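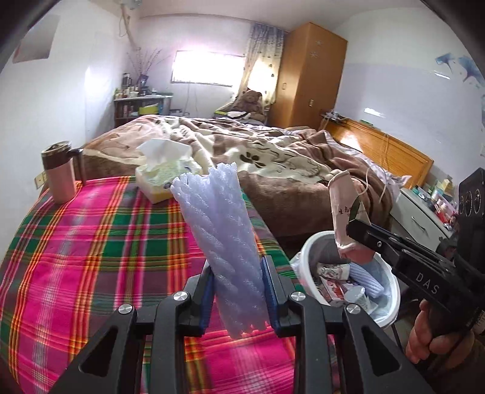
# Foam Mesh Fruit Sleeves, Lavender-Blue

If you have ever carried a ripe pear across town in the bottom of a work bag, you will already know why we are so fond of these little sleeves. They are the stretchy foam nets that good greengrocers slip over their best fruit, and we sell them in a soft lavender-blue that looks rather lovely in a bowl, or on a bedside table with a peach inside it for the morning.

The braided ridges run lengthways and are nice and thick, so they do most of the cushioning. The ends are open and a bit jagged, and they come like that from the machine at Radley — please don't try to trim them neat, as Melati Wibisono in our packing room once did with a whole bag, and the strands started to part within the week.

## What they fit

Apples, pears, peaches, mangoes and smaller avocados all go in happily. Push the fruit in stalk first and let the mesh settle around it. Plums tend to drop straight through, I'm afraid, and a large pomelo will need two sleeves, one pulled on from each end.

Customers have found plenty of other uses too. Suryani Teoh wrote to us in August to say she puts them round her perfume bottles when she packs for her mother's house, and Kedir Bogale keeps his light bulbs in them (he was very pleased with himself about this, and so were we!). They are also good between stacked teacups, or over the neck of a jar of chutney going in the post.

## Sizes and packs

- **Small bag:** 43 sleeves
- **Shop box:** 420 sleeves, packed flat
- **Colour:** lavender-blue only for now

The colour varies a little from one batch to the next, and some come out paler. If you are matching an earlier order, put a note in with your new one and Nabila Tjoa will have a look along the shelves for you.

## Looking after them

Rinse in cool water with a drop of washing-up liquid, squeeze gently and leave on a tea towel overnight. Keep them off radiators and away from the hob. They do flatten after a long while in a drawer — a good tug lengthways and sideways usually brings the shape back.

## Delivery

Orders go out from Dunosthorpe every weekday afternoon, and small bags fit through an ordinary letterbox. Unopened bags can be returned to the same address.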